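Products > Grippers > Two-finger > Etska 2 finger set

Print this page | E-mail this page

Etska 2 finger set for tabletop arms
Service notice and replacement parts

The Etska 2 is a padded two-finger set for light tabletop work: plates, bowls, cups and cutlery. It fits the Jukico wrist plate with no adapter and is sold as a pair, with pads and screws.

Finger sets shipped before May have a fault you should know about. The pad on the inner finger can creep forward on its backing after long runs. When it does, the finger closes short on thin parts. Bowls and cups are still picked up normally, so the fault is easy to miss. Forks and knives slip, usually on the lift.

We heard about it first from Nouhaila El Khatib at Esora, who had a knife drop from nearly full lift height during a table-clearing run. The arm did not stop, as the controller still read the grip as closed. Nobody was hurt. Her team sent us the fingers and we found the pad had moved 3 mm. We have since seen the same thing on two more sets.

Testing is now done on mixed tableware, with the flatware overlapping and the dishes stacked on a tray. Overlapping flatware brings the fault out soonest.

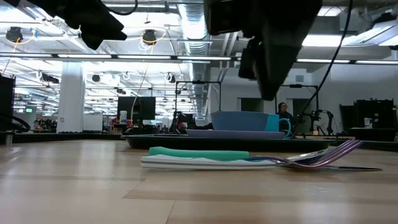
What to do if you have an older set

Stop using it for knives, forks or anything with a point or an edge until the pads are changed. Keep hands out of the work area while the arm is powered - a dropped part can land outside the tray.

Check both pads with the arm off and locked. If you can see bare backing at the rear of either pad, take the set out of service. If the pads look fine, check again after every 8 hours of running.

Replacement pads are free for all affected sets. They have a raised lip at the front and are held by screws as well as glue. Changing them takes one hex key. Run the zero routine afterward, or the closing width will be wrong.

What is in the pad kit

Pads, 2
Screws, 6
Hex key
Instruction sheet

To order, write to Rhona Guthrie in parts with the serial number from the finger base. For questions about the fault itself, ask for Hauke Bauerfeind.

Related items
Etska 3 finger set
Jukico wrist plate
Spare cable clips
Grip force check block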